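Chapter 9

The Kitchen Counter and the Myth of the Right Place

Most household management books, including earlier printings of this one, open the kitchen unit with a rule. Everything has a home. Put each thing in its home and the work will look after itself. Students like the rule, and it is easy to mark. I have taught it for a good many years and I have come to doubt most of it.

Consider what the rule asks you to believe. It assumes that each thing in a kitchen is used for one job, by one person, at one time of day. A toaster comes close to meeting the test. A cutting board does not. It gets used for bread at seven in the morning and onions at six at night, it has to dry somewhere in between, and in plenty of homes it never leaves the counter at all. Is that a failure of tidiness? The older books say yes. I would ask what the cook gains by lifting a heavy board in and out of a cupboard four times a day, apart from a sore wrist.

This chapter looks at the counter as a working surface. You will learn to measure how much of it is free, to sort what stands on it by how often it is handled, and to judge whether moving a thing would save any labour. You will also be asked to read storage advice with some suspicion, especially when it comes from people who sell storage.

9.1 Where the advice comes from

The Ciditura catalogue, which many of you will have seen in a waiting room, offers 139 products for clearing a counter. Racks, risers, turntables, slim bins that fit beside other slim bins. Look at the pages closely and you will notice how little cooking is going on in them. A lemon, perhaps. The Grekitz planner goes further and tells the householder to keep no more than three items in view. No source is given for the figure, and I have never been able to find one.

The Umum course notes, used in several colleges until recently, are more careful. They ask the student to keep a diary of what is picked up and put down over a week. This is a sensible method with one weakness: people who keep diaries tidy up for the diary. When we ran the exercise in September with a class of first-years, the counters described in the early entries were a good deal neater than those in the last few. I trust the last few.

9.2 Three words used in this chapter

Resident. Anything that stays on the counter between meals. Toasters and toaster ovens are the usual ones, being awkward to lift and needing a power point.

Visitor. Anything brought out for a job and meant to go back. Boards, canisters, cartons and food containers can all be visitors, though they have a habit of moving in.

Landing space. The clear area next to a resident where you can put something down. Measure it in square centimetres, with a tape, and do not guess. A gap of 3000 square centimetres sounds generous until you set a large board across it on an angle.

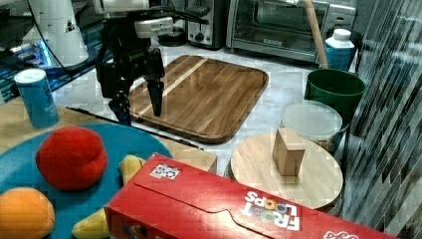
The trouble with these words is that they slide. A bucket kept out for scraps is a visitor on paper and a resident by the end of the first week. I would sooner you wrote down what you see than what the label says ought to be there. If a thing has sat in the same place for three days, call it a resident and count the space it takes.

You will find, too, that residents at the back of a counter set the limit on everything in front. An oven door that drops forward needs room to open, and a container parked in its path has to be shifted each time. This is the sort of cost that storage advice tends to skip. It takes a few seconds, but it may happen 107 times in a month, and it is worth far more of your attention than whether the canisters match.

9.3 What the chapter will not do

It will not give you a model counter to copy. The Cieślak layout, printed in full in the last edition, has been taken out. It was drawn for a kitchen with two sinks and a walk-in pantry, and I could not go on pretending it helped somebody in a rented flat with a metre and a half of bench.

Before you begin

Choose a counter you use yourself. Leave it as it is, without wiping or straightening, and write a list of everything on it at four in the afternoon. Beside each item put R or V. Where you cannot decide, put both letters and keep going.

Then measure the landing space beside each resident. Keep the list, as you will need it for the work in 9.4, where we take up the question of boards: how many a household needs, how they should be dried, and whether the usual advice about keeping wood and plastic for separate jobs stands up.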